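Last updated: May 1, 2018

We use cookies to keep you logged in and to remember which threads you've read. By carrying on you're okay with that.

Two-arm setup on a club budget - where would you put the money?

Okay, so I'm finally writing this up instead of whining in everyone else's threads. Our little group has 2,000 dollars to spend before November, and I've been told (kindly, but told) to come back with a plan and not a wish list. We've got the two Kekadlow arms on the rail, the wrist cameras, the yellow ribbed fingers, and a bench covered in that stone-look stuff. What we don't have is any agreement on what to buy next!

The thing we're trying to get good at is small fiddly household items. Keys are my personal nemesis. They're thin, they're shiny, the ring goes wherever it pleases, and I've got a whole page of notes on nothing but keys.

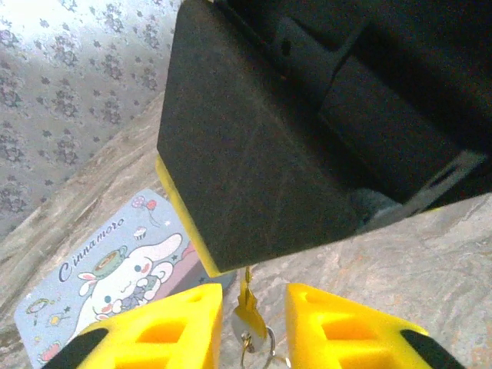

Posted by: Kulap Chaiyaporn (kulap_c), thread starter

My gut says fingers first. The lattice ones are lovely and bendy on anything chunky, but a key is a different animal and I'd like to try something with a narrower tip. Rirnine sells a tip kit at 60 dollars a pair and I want two pairs, so that's hardly going to break the bank. After that it's a fight between a spare wrist motor, better lighting, and a proper computer so we can stop using my old one.

I did a rough sheet on the weekend and my "sensible" version comes to 1,382 before tax. That leaves a cushion, and I'd like to keep a cushion, please don't all tell me how to spend the cushion.

What would you do?

---

gumnut_servo wrote:

Spend the cushion! Kidding. Sort of.

I'd go spares before anything else. We ran a pair of arms for a year and the only thing that ever stopped us dead was waiting on a part. Get one wrist motor, one shoulder motor and a fistful of cables. Cables are boring and you will hate paying for them, and then one gets a nick in it on a Saturday and you're done till the mail comes.

Tips are cheap, sure, buy the tips. But I wouldn't call them the plan.

---

Aron wrote:

I'm going to disagree with gumnut, sorry mate. Spares sitting in a drawer don't teach you anything. If the arms are running fine, put the money into light. Floral wallpaper, shiny key, patterned bench, black gear throwing shadows all over the back wall - that's a lot for a wrist camera to cope with. Two decent soft panels and you'd see the difference in an afternoon.

Also, does Kulap really need a new computer, or just more memory? Those are wildly different cheques to write.

---

kulap_c wrote:

Ha, fair about the computer. I went and checked and it'll take more memory, so I've knocked that line way down. Thank you, you've possibly saved us a few hundred bucks and me a sulk.

On the lighting I'm half convinced. I do get shadows on that wall and I'd sort of stopped noticing them. But we're also doing work where both grippers come in close to each other, and that's where I worry about gumnut's point, because if one arm goes down the other one isn't much use for that kind of job. You can't do half a handover.

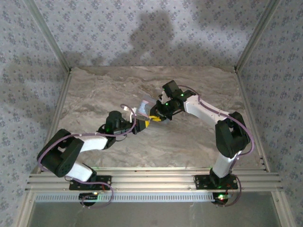
So with the tips that close I'm forever thinking about what a bump would cost us. A set of fingers I can live with. A wrist, ouch. I priced a wrist motor from Mahawong and again direct from Kekadlow, and Mahawong was cheaper until I added shipping, and then it wasn't. Grr.

Does anyone order from Mahawong regularly? Do they combine shipping if you put the order in as one go?

---

gumnut_servo wrote:

They do, but you have to email them before you pay. The cart won't work it out for you. I put five things on one order last winter and it all came in one box, with a single shipping charge. Took its sweet time though.

And thank you for proving my point about handovers :)

---

Aron wrote:

She said half convinced on lighting, I'm counting that.

Seriously though, if you're buying one motor, buy the wrist. I'll give gumnut that much. Shoulders are heavier to ship and you can borrow one from me if it comes to that, I've got one on the shelf doing nothing. Then there's room for the light panels and you've still got your precious cushion.

---

bevel_and_bob wrote:

Lurker here. Has anyone mentioned the rail? If you think you'll ever want to move the arms further apart, price the extra mounting plates now while you're paying for shipping anyway. We left ours for later and paid twice. Not a huge amount but it annoyed me.

I'd skip the fancy tips, personally. We've had good results just wrapping the existing ones with a bit of grippy tape. Try that on your keys first, it's a couple of dollars.

---

kulap_c wrote:

Tape! I've got tape. I'll try it tonight, but I'm still getting one pair of the Rirnine tips, you can't stop me. (One pair, down from two. See, I'm listening.)

New order of business, then: memory, wrist motor, cables, light panels, one pair of tips, and I'll ask for a quote on the plates. Aron, I'm holding you to that shoulder motor. I'll email Mahawong in the morning about the combined shipping and put the revised sheet up once they've answered.

---

gumnut_servo wrote:

Get two of the long cables. They're always the ones that go.

Contact the moderators | Forum rules | Copyright remains with individual posters | Back to top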